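The drawer won. I pulled on it Sunday morning to get the peeler, it came out two inches and stopped, and I stood there in my robe with one hand jammed in the gap, feeling around for whatever had stood up in the back. It was the potato masher. It is always the potato masher. By the time I had it lying down again my coffee was cold and I had decided that the whole kitchen was going to be gone through before lunch.

Lunch, I should say, was at four.

We moved into this apartment in March and I unpacked the kitchen in one evening, in a bad mood, with the radio on. Everything long went into the wide drawer by the stove and everything else went into the narrow one. I told myself it was temporary. My friend Renu Singhal came over that first week, opened the wide drawer looking for a corkscrew, closed it again very gently and asked if I had a screw-top instead. I should have taken the hint then.

So I took it all out. Every single thing, from both drawers and from the crock by the stove, and from the shoebox on top of the refrigerator that I had been pretending was not kitchen stuff. Since I had come this far I counted, and there were 108 pieces, for a household of two people who eat soup most nights. I had to read the number to Anderson through the bathroom door and he made me say it again.

My method, if you can call it that, I got from Chie Matsuda, who used to run the kitchen at the summer camp where I worked in college. She never put anything away in a drawer until she had sorted it by what your hand was doing when you used it. Stirring and scooping together, scraping together, cutting together, poking and turning together. It sounds fussy but it goes quickly, because you don't have to remember what anything is called (I own several things whose names I have never known). You just pick it up, pretend to cook with it for a second, and put it with its friends.

I used whatever bins I had in the house. You don't need to buy anything for this part, and I would beg you not to, because you'll buy the wrong size. I have a stack of Stutwood trays in the closet to prove it, all of them half an inch too long for any drawer I have ever had. 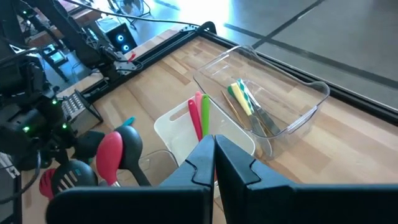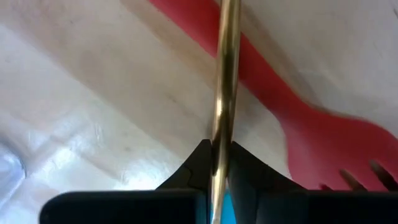
The scraping group was the one I was looking forward to, and it went the fastest. I love a silicone spatula. I will use one for eggs, for batter, for getting the last of the peanut butter, for pointing at people. I've had bad ones, too, where the head comes off in the bowl and you have to go fishing for it, and those went straight into the donation box and then, when I thought about it a little longer, into the trash. It isn't kind to pass that along to somebody else.

Big spoons were harder. I have a weakness for them and so did my mother-in-law, and when she downsized a lot of hers came to live with us. There is an Ueda ladle in there that she carried home in her purse from a trip and that holds exactly one bowl of soup, and I would save it in a fire. But there were also spoons I had kept only because they matched other spoons, and I think you have to be a bit stern about that. I held each one and asked when I had last reached for it. If the answer was "when I was looking for a different spoon," out it went.

Forks and the nice table things I left for last, and here I got sentimental and slow. Braulio Solís, our old downstairs neighbor, gave us a mixed bundle of flatware as a wedding present, none of it matching, with a note saying that a table where everything matches is a hotel. I still have the note. I sat down on the floor with it for a while. I kept the whole bundle, of course, and made up for it by getting rid of 5 corkscrews, none of which were the one Renu had been looking for.

In the end 21 things went into the donation box and a few more went to Nabila El Fassi across the hall, who is setting up her first kitchen and who was delighted to have a whisk. She wanted to know if I had a spare can opener as well. I had 2 spare can openers, so now she has one and I have one in reserve, for emergencies.

Everything that stayed got washed, even what looked clean, since the bottom of that drawer had a layer of something I am going to call sesame seeds. I wiped the drawers with vinegar and water and left them open to air out while I finally had some toast. The stirring things are back in the crock. The scrapers have the front of the wide drawer, the cutting things have the narrow one, and the masher now hangs on a hook inside the pantry door, by itself, where it can think about what it has done.

Anderson still wants one of those expanding dividers, the Flundum kind with the little rubber feet, and I've said we should live with it for a couple of weeks first – maybe until the end of the month – and see where things drift. They always drift. I already found a teaspoon in with the scrapers this morning, and it wasn't me.

Next up is the cabinet with the lids. If you have a system for lids, please write to me.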